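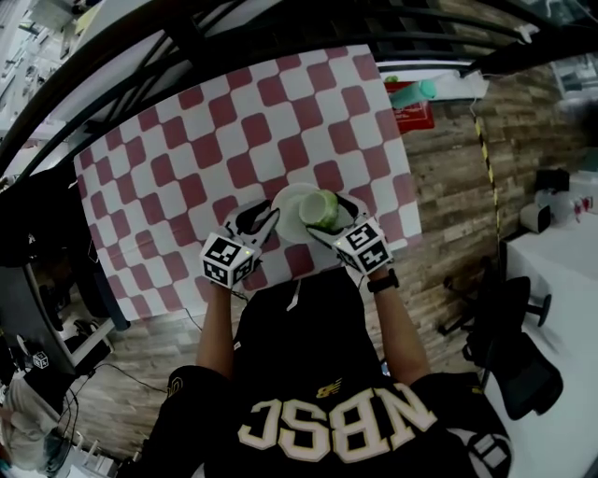

*Checkered cloth, white plate, green cup.*

5/11/23

So I finally did the thing I've been threatening to do since December and hosted a proper supper for the whole stairwell. Well, most of the stairwell. Nyokabi Bakilana from upstairs brought her sister, the couple across the hall had a cold, and Mutua Were turned up an hour early because I'd written the wrong time on his note. He peeled carrots. I owe him one.

I'd been wanting to make my grandmother's bean stew for more than four people for ages, and I can report that it does not scale the way you'd think. Double the beans, fine. Double the onions, fine. Double the salt and you've got something you could preserve a ham in! I ended up fishing out two ladles of broth and topping it up with plain water, and then it was lovely, if a bit thin.

The bread was from the Ahonen bakery, the one down by the Jekport bus stop. I know, I know, I said I'd bake. I had a starter going and everything, but it sulked all week and I lost patience with it. Their rye is better than mine anyway - dense and a little sweet, and it keeps for days.

Seating was the big worry. I own four chairs. Nyokabi lent me three, plus a piano stool that spins if you so much as reach for the butter. We pushed my table up against the desk, which is an inch taller, so everything that got passed down to the far end had to be lifted over a sort of cliff. One dish of pickles did not make it.

Total damage for the food was about 200, which felt like a lot until I remembered that I fed nine people and had stew for lunch until I was sick of the sight of it. The expensive bit was cheese. It's always cheese.

Best part of the night was after dessert (plum cake, slightly burned on one side, so I served it from the other). Mutua started telling us how he used to work the ferry over to Akunum, 22 crossings a week in the summer, and how the same old man rode it back and forth with a radio and never got off at either end. Then everybody had a ferry story. I didn't have one so I washed some glasses and listened.

Next time I'm doing soup in mugs and asking people to bring their own spoons. Nyokabi wants to do a summer one out in the yard, and her sister has already promised the lemon thing with the crumbly top. I need to get that recipe off her before then. Also, whoever left the gray umbrella, it's hanging on my door.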